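グリッパー比較試験 始業前・作業中点検表(コメント付き)

対象設備:卓上アーム2台(1号機 Cloren、2号機 Dremero)
対象作業:基板へのリード線取り回し、把持、引張確認
点検者:Alaric Haddad
確認者:Alaric Dunleavy
点検日:2022年12月4日
判定の記号:○ 良、△ 条件付きで可、× 不可、- 対象外

1. 電源・非常停止

1-1 非常停止ボタンを押すと両アームの動力が切れる ○
1-2 非常停止の解除後、再起動操作なしに動き出さない ○
1-3 制御盤の扉が閉まり、鍵がかかっている ○
1-4 電源ケーブルに被覆の傷、折れ癖がない △
1-5 アース線の締め付け ○

コメント:1-4は2号機側。コネクタの根元に曲げ癖がついている。導通は正常で被覆も破れていないため、本日の試験は可とした。次回の点検までに交換する。予備は棚の下段にある。長さの短いほうは1号機用なので間違えないこと。

2. アーム本体

2-1 架台の固定ボルトに緩みがない ○
2-2 各軸を低速で動かして異音がない ○
2-3 原点復帰後の位置ずれが許容内 ○
2-4 可動範囲に工具、箱、飲み物を置いていない △
2-5 速度制限が試験用の設定になっている ○

コメント:2-3は1号機、2号機とも復帰を繰り返して確認した。2-4は、部品の箱が作業面の端に残っていた。移動経路にはかからないが、手首を大きく回す動作では近くなる。把持の試験だけなら支障なし。10月の点検でも同じ指摘をしている。置き場所を決めてテープで示すこと。

3. グリッパー

3-1 指先の取り付けねじに緩みがない ○
3-2 指先の表面に欠け、摩耗、異物がない ○
3-3 開閉ストロークが端まで出る ○
3-4 把持力の設定値が試験表と一致している △
3-5 動力断のときに把持物を落とさない、または落としても危険がない ○

コメント:3-4は、試験表の値が古いままだった。Blackwood型の指の上限は50 gに相当する設定、Lara型は200 gに相当する設定が正しい。表を直してから開始した。二つの型を取り替えたときに設定が自動で切り替わらないので、交換のたびに制御画面で値を読み上げ、もう一人が表を見て確認する。

3-2は、前回Blackwood型の片側に細い傷があったもの。交換済み。新しい指は表面がやや滑りやすく、細い線をつかむと線が軸方向に逃げることがある。アルコールで拭いてから使うと改善する。拭いたあとは乾くまで待つ。

4. 把持対象(基板・リード線)

4-1 基板に通電していない ○
4-2 基板の端、ピンの先端で手を切るおそれがない △
4-3 はんだ付け部に割れ、浮きがない ○
4-4 リード線の被覆に潰れ、裂けがない ○
4-5 リード線に無理な張力がかかっていない ○

コメント:4-1はテスターで確認した。4-2は、ピンヘッダの先端が下側に出る向きで扱うため、手で基板を受け取るときは縁を持つ。手袋は薄手のものでよい。

4-3は目視のみ。大きいパッドに付けた赤い線は、はんだの盛りが多く表面がくすんでいる。試験前に手で軽く引いて動かないことを見ておく。動いた場合は把持試験に使わず、付け直しに回す。
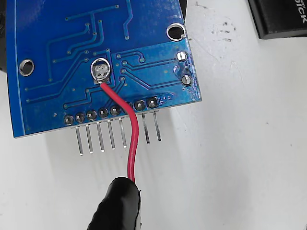 4-5は、線の途中にたるみを残した状態から始めるのが条件。まっすぐ張った状態でアームを動かすと、グリッパーが滑る前に根元のはんだに力がかかる。アームの退避方向も線の出ている向きに合わせる。横に逃がすと線がピンに引っかかることがあり、Lara型で1回起きた。引っかかったときは開いてから止める。止めてから開くと、その間ずっと線が引かれている。

5. カメラ・照明

5-1 手首カメラの固定、ケーブルの余長 ○
5-2 レンズに汚れ、曇りがない ○
5-3 露出を固定している ○
5-4 照明の反射で線の輪郭が消えない △
5-5 録画の保存先に空きがある ○

コメント:5-4は、はんだと金属の縁が光って検出が不安定になる。赤い線は安定して検出できた。黒い線に替えると黒い指先との境目が取れず、Blackwood型でもLara型でも失敗が増える。照明を低い位置に下げると反射は減るが、今度は基板の影が白い作業面に濃く出る。今日のところは高さ390 mmで固定した。動かしたら必ず記録する。

6. 制御装置の切り替え

6-1 切り替え前に両アームを退避位置へ戻した ○
6-2 切り替え後に非常停止を再確認した ○
6-3 座標系の設定が対象の号機と一致している ○
6-4 前の試験のプログラムが残っていない ×

コメント:6-4は不可。2号機にDunleavyの調整用プログラムが残っており、起動一覧の先頭に出ていた。選択を間違えると指が閉じたまま下降する。消去後に再点検し、○に改めた。調整用のものは名前の頭に「調整」と付け、その日のうちに消すこと。

7. 作業中の確認

7-1 アームの動作中に手を入れていない ○
7-2 停止担当者が非常停止に手の届く位置にいる ○
7-3 指の交換は動力を切って行っている ○
7-4 保護眼鏡を着用している ○
7-5 はんだごてを使う作業と同時に行っていない -

コメント:7-2は、記録をつける人が停止担当を兼ねると画面を見ている時間が長くなる。記録は1回ごとに動作を止めてからつけるようにした。時間はかかるが、当面これで続ける。7-5は本日の作業にはんだ付けがないため対象外。

8. 点検者の所見(比較について)

安全面ではBlackwood型のほうが扱いやすい。閉じる力が弱く、指を挟んでもすぐ抜ける。細い線のつかみ損ねは多い。Lara型は線を確実に持つが、持ったまま引きすぎる失敗がある。力の上限を下げて再度試したい。2号機での比較は、ケーブル交換が済んでから行う。

確認者追記:Lara型の上限変更は了承。変更後は3-4と4-4を再点検すること。線は毎回新しいものに替える。一度挟んだ箇所を続けて使うと、被覆の潰れがどちらの指によるものか区別できない。

9. 是正事項

2号機の電源ケーブル交換(担当 Haddad)
部品箱の置き場所の表示(担当 Haddad)
調整用プログラムの命名と消去(担当 Dunleavy)
試験表の把持力欄の差し替え(完了)

総合判定:△ 条件付きで可。2号機は把持試験に限り使用できる。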